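Satchel (bag)

A satchel is a bag with a flat bottom, a flap that folds over the front, and usually a long strap so you can wear it across your body. I've been looking after this entry in our bag encyclopedia for a while now, and it's the one I get the most mail about, mostly from people who want to know if their bag counts. (It probably does. I'm pretty relaxed about it!)

Name

The word comes from the Latin saccellus, a little bag, and got to English by way of Old French. In stores today it gets stuck on nearly anything with a handle on top. I use it the older way, so for me there has to be a flap, and the flap should come at least halfway down the front.

Construction

Most satchels start with three main pieces: one long panel that makes the back, the bottom and the flap, a smaller front panel, and a strip called the gusset that runs around the sides. The gusset decides how much you can really carry. A narrow one looks neat but fights you the minute you put a lunchbox in there, and I say that as the owner of a very handsome bag that won't take a lunchbox.

Leather is the classic choice, though waxed canvas is lighter and I like it better for walking. The straps close with buckles, or with magnets hidden behind fake buckles, and I go back and forth on those. They're quick, sure, but I've had one pop open on a bus stair and it took me a good while to trust it again.
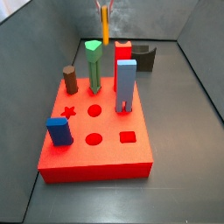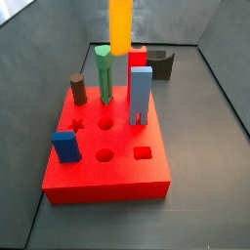
Adance Bag Encyclopedia, Straps and Closures Team

Makers

The workshop I know best is Vaněk, where Libor Šimek cuts the panels and does most of the edge work. Their school satchel, the Zelier, comes in two widths and weighs 1,105 grams in the wide version, without the shoulder strap. It went up to 3,000 crowns in July, and I still think it's a fair price for a bag stitched by hand along the gusset. The older Drarnoron model had 4 outside buckles and took forever to open. It was dropped, but used ones come up for sale and I'd grab one if the strap holes haven't stretched!

Wearing one

Across the body is the usual way, with the bag sitting just behind the hip. Some school models have two straps on the back so they can be worn like a backpack, and those are much kinder to small shoulders. If yours keeps sliding around to the front, shorten the strap by one hole before you give up on it.

Care

Wipe leather with a damp cloth and let it dry away from the heater. I put a thin coat of cream on mine when the flap starts to feel stiff, and I always try it on the underside first (I once darkened a tan bag for good by skipping that). Canvas only needs a brush, plus fresh wax along the folds when water stops beading.

See also: Briefcase, Messenger bag, Saddlebag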